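Feb 13, 2020

Two new hands at Carkine, and plenty still to learn

Anyone who has dropped in at the Carkine workshop on Cakside lately will have found the kettle on and the back room rather busy. The small team there has been gathering examples for Drirorum, a learning system meant to pick up everyday household jobs by studying a great many goes at the same thing, and we are delighted to report that they now have 314 of them safely stored away.

Each example is one short attempt at one small job, steered from start to finish by a person and recorded as it goes — lids, bottles, tubs and the like, all the bits and bobs most of us handle before breakfast without a second thought. Jolanta Stępień, who looks after the recordings, told us that the untidy attempts are kept along with the good ones, and that she has grown rather fond of a few of them.

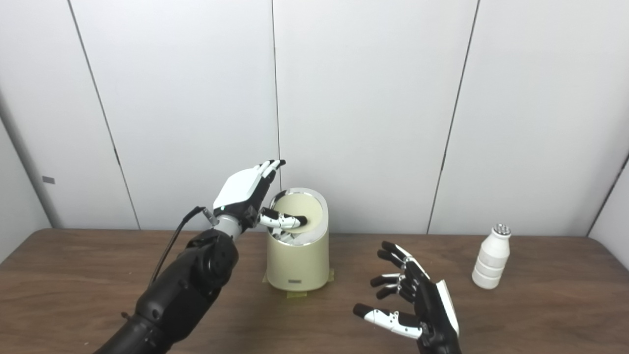 Lid work at Carkine: the left hand has its thumb at the lid inside the container's rim, with the right hand held open nearby.

Lids have taken up the best part of the winter. Of the examples collected so far, 77 are to do with lids alone, and Cyprian Jakubowski, who does much of the steering, says he could happily do as many again. "You think you know how you open a thing," he told us over a biscuit, "and then you try to do it slowly, through somebody else's fingers, and you find you've never once paid attention." He reckons a good morning leaves him with stiff shoulders and a huge appetite, and we can vouch for the second part!

The building itself dates from 1878 and was home to the Economou bakery for many years, so older readers may remember queuing at the very same door. The team hopes to finish this round of collecting by July and then move on to folding cloths and towels. Neighbours are welcome to call in and have a look, though Jolanta does ask that you knock first in case a recording is under way.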